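Unit 6: Buying a manipulation kit. The Gerlach two-arm station

Handout to go with the July session. Bring it with you, as the worksheet refers to the headings.

What the product is

Gerlach is a two-arm tabletop station sold by Clesura. It comes as a pair of arms, two grippers, a fixed camera on a bracket, a control box and a licence for the teaching software, which is called Balamura. The table is not included. The basic kit weighs 64 units on the Clesura shipping scale, a figure of little use to us, so ask for the packed size instead.

Clesura sells it to colleges and to small catering and packing firms. The two groups get the same hardware. The difference is in the support contract, and we come back to that below.

What you are paying for

The arms are the smaller part of the cost over the life of the station. Spare finger tips are 698 for the full set, and the yearly software licence is 2,826. Both prices are before tax and were quoted to Gulside, the training site we use for this unit. A buyer who looks only at the price of the arms will get the budget wrong.

The licence covers one station. Moving it to a second control box means an email to Clesura and a wait of up to 3 working days. Gulside has done this once.

How a task is set up

A task in Balamura has a start layout, a list of allowed objects and an end layout. The operator writes all of them before any recording begins. For food service work the usual objects are trays, drinks cans, paper packaging and soft items such as ring donuts. Soft items are the hard part. A can keeps its shape when held, but a donut gives, and the glaze may stick to whatever touches it.

The person resetting the table handles food with tongs and keeps the trays in their places between runs. If a tray shifts, put it back on its mark before you press Ready.
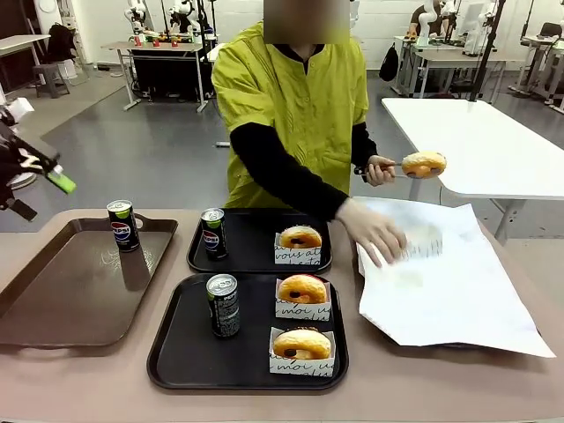 Allow more time for resetting than the brochure does. The brochure counts only the time the arms are moving. In our own log of 640 runs, resetting took longer than the run itself in more than half of them. This matters when you compare quotes, as the hourly rate for an operator is never in the supplier's figures.

Points to check in a demonstration

Ask for the objects you will use yourself, brought in by you.
Ask to see a failed grasp and what the operator does next.
Ask who resets the table and whether that time is charged.
Check the reach to the far corners of your own table size.
Look at the finger tips at the end of the session for wear.

Support contract

The college contract gives replies by email only. The trade contract adds a phone line and a loan arm during repairs. Neither covers damage from liquids, so read the exclusions page if drinks are part of the task.

Worksheet

Write one page on whether Gulside should renew the licence for a second year. Use the prices above and your own estimate of resetting time. State which contract you have assumed.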